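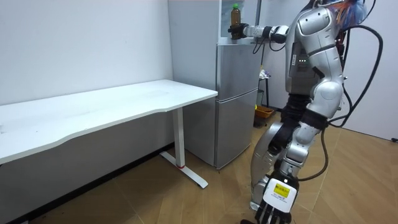
Asunto: Re: [cocina-comun] Nevera del piso - qué se guarda y qué se tira

Archivado en: Cocina y despensa | Conservación

Slamet Sumampouw escribió:
> Una duda rápida. ¿Los botes abiertos los dejáis fuera o dentro?
> En Vunia los teníamos siempre encima de la nevera y se nos
> echó a perder media despensa en septiembre. Y lo del arroz
> cocido, ¿cuántos días?

Hola Slamet, contesto deprisa que salgo ya para Cirbridge.

Encima de la nevera, vinagre y poco más. Ahí arriba sube el calor del motor, el aceite se enrancia antes. Especias tampoco. Las mías acabaron sin olor ninguno.

Arroz cocido: un día, dos como mucho. Enfriar rápido, en bandeja, y a la nevera tapado. Nada de dejarlo en la olla toda la noche - eso lo hacía yo en Parisi y mal.

Salsas abiertas, dentro. Mostaza aguanta meses. El tomate frito no, a los cinco dias tiene pelo. Si sobra, cubitera y congelador.
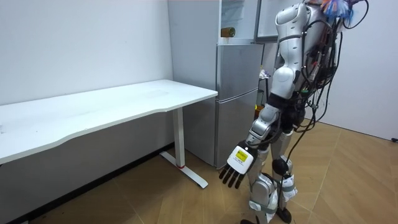 El cuarto, de pared a pared.

Sigo. Congelador: etiquetas. Rotulador y cinta de pintor, sin más ciencia. En la última limpieza salieron 19 paquetes sin nombre, uno era caldo, los demás ni idea. Fuera todos.

Las gomas de la puerta, agua templada y bicarbonato. Probad a cerrar con un papel pillado, si sale solo la goma está floja. En Hurkovo me pedían 42 euros por cambiarla, la compré suelta y la puse yo en un rato.

Verdura de hoja, en un trapo. Patatas y cebollas separadas, y fuera. Huevos en el estante, en la puerta se menaen demasiado.

Lo de los yogures caducados lo dejo para otro correo, que ahí hay debate. Si alguien tiene tabla de congelacion decente que la mande a la lista, la mia está ilegible.

Un saludo y perdón por las prisas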